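Door-opening task: wrist hits soft limit before the door is fully open
Posted in Mobile Manipulation > Setup and Maintenance, June 2018

Njoroge Barasa
I maintain the simulated cell for a two-arm mobile robot. The task is to pull a hinged door, hold it and drive the base through. Since I moved from the Tisdale hand model to the Okoth one, the planner stops partway through the swing with "wrist 2 soft limit". The grasp is fine. It fails in up to 8 runs out of 10, always on the same joint. Base start pose, door hinge friction and controller gains are unchanged. The only edits were the hand model and its collision mesh.

View from the head camera in one of the runs:
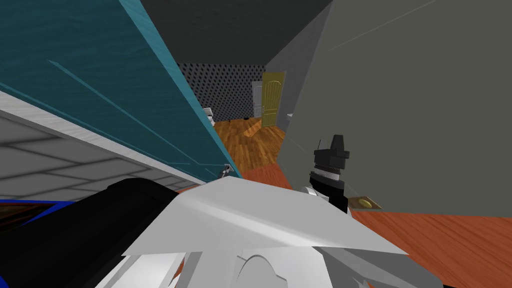 Head camera, teal door open, white gripper in the foreground.

I have already raised the planner timeout to 5 seconds. No change. Is this a limit problem or a tool frame problem?

Ghassan Harb
Tool frame, most likely. Swapping the hand does not update the tool center point unless you re-export the arm description. If the old offset is still loaded, the planner thinks the fingertips are closer to the flange than they are, and the wrist takes up the error along the arc.

Check in this order:
Print the transform from flange to tool center with the arm at home. Compare it with the drawing for the new hand.
Clear the cached kinematics. Ours were still dated October after a hand swap, and that cost me an afternoon.
Run the swing with the base locked and log wrist 2 against door angle. A steady drift toward the limit points to the offset. A sudden jump points to the solver switching elbow configuration.

Do not widen the soft limit until you have done this. It will hide the fault, and the real arm will find the hard stop later.

Also look at the collision mesh. A detailed hand mesh slows every check — replace it with 2 or 3 convex hulls if you can.

sondex_user
had the same thing, reinstalled everything and it went away. didn't find out why

Njoroge Barasa
It was the cache. Flange offset was still the Tisdale value. The mesh had 1,112 faces, so I am replacing that too.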